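Subject: Re: [tableware] Glaze testing, second round: cutlery marking on matt greens
Date: 2019-05-23
List: Plakstead Ceramics Technical List

Large plate, light green.
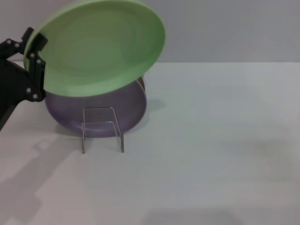
1. Reply to the points raised last week

The earlier message is quoted in part. My answers follow each section.

> We fired the matt green on the Stitard body to cone 6 and got a
> surface we liked, but stainless cutlery leaves grey lines on it
> after one meal. They don't come off with detergent. Is this a
> glaze fault or just what matt glazes do? Our supplier says it is
> normal and to use a cream cleanser.

Some marking is normal on a matt surface. The grey line is metal, abraded off the knife and lodged in the texture of the glaze. It is not a scratch in the glaze itself, and you can confirm that by rubbing a marked area with a cream cleanser and looking at it under a loupe. If the line lifts and the surface beneath it has no groove, you have metal transfer only. If there is a groove, the glaze is too soft and the problem is a different one.

The cleanser advice is fine for a household with four plates. It is not workable for a café, and I would not sell a plate to a café with that instruction attached.

> We assumed it was underfired, so we put six pieces back through with
> a longer soak. The colour went slightly yellower and the marking
> was the same or a bit worse.

That result points away from underfiring. A glaze that is matt from lack of melt will usually gain some gloss with more heat work, and the marking will drop. Yours stayed matt, so the matt surface is most likely coming from crystals forming on the way down. A long soak won't do much about that. The cooling rate will.

2. Cooling

Check what your controller does after the soak. Many of the older programs drop at a fixed rate through the range where the crystals grow, and people copy them from kiln to kiln without looking at the last segment. Delete the controlled cool, let the kiln fall at its natural rate, and compare. In a small kiln with thin walls the difference can be large enough to see from across the room. In a big brick kiln it may be barely visible, as the mass of the kiln is slow cooling the ware whether you asked for it or not.

If the fast-cooled piece comes out satin and marks less, you have your answer and can choose a rate in between. Change one thing per firing. The yellower colour in your refired pieces could be the soak or simply the second firing, and you can't separate the two from what you have.

3. Chemistry

> The recipe is the Luson base with the whiting increased. Someone on
> the list suggested magnesium instead of calcium. Does it matter
> which one?

It matters. High calcium mattes tend to grow angular crystals which stand up from the surface and act as a file. Magnesium mattes are generally smoother to the touch and more forgiving of cutlery. The trade-off is colour. Magnesium will move a cobalt blue towards purple, and it can muddy a chrome green towards grey or tan. With a copper green the shift is smaller, but I would not put copper on a food surface in a matt base without a leach test, and preferably not at all. The stain-based greens are the sensible choice here. Check the maker's notes on zinc and calcium before ordering, because some of them want one and dislike the other.

Replace the whiting by steps. Talc is the usual source but it brings silica, so reduce the silica to match or you will drift glossy and think the magnesium did it. Run the numbers through whatever software you use and keep the alumina constant.

4. Test method

We need everyone using the same procedure, or the results can't be compared. The procedure adopted last September is:

- One fired plate per variable, flat area in the well, no foot marks or drips.
- Wash and dry. Do not wax or oil.
- Stainless table knife, not serrated, drawn across the well 40 times in one direction with ordinary eating pressure.
- Rinse, wipe with a damp cloth, and rate against the reference tile.
- Clean with cream cleanser, rinse, rate again.
- Repeat after 14 dishwasher cycles.

Record both ratings. The second tells you whether the marks build up, and for a commercial customer it's the only one worth quoting. Please also write the firing schedule on the sheet in full, including the cooling segment. Of the last 88 sheets returned, far too many said only "cone 6, oxidation".

5. Body and shape

> Could the body be part of it? We changed to Bouazza stoneware for
> the large plates only.

Possibly. A change of body can alter how much the glaze takes up from the interface, and a thin coat will show it sooner. I'd be more interested in application thickness. Large flat plates are awkward to dip evenly, and the centre is often thinner than the rim. Scratch through the raw glaze with a pin in 2 places and compare before you fire.

6. Outstanding

Still wanted: fast-cooled results from anybody with a kiln under 200 litres, and leach results for the stain greens. Sheets as plain text in the body of the message please, as the archive strips attachments.

Plakstead test desk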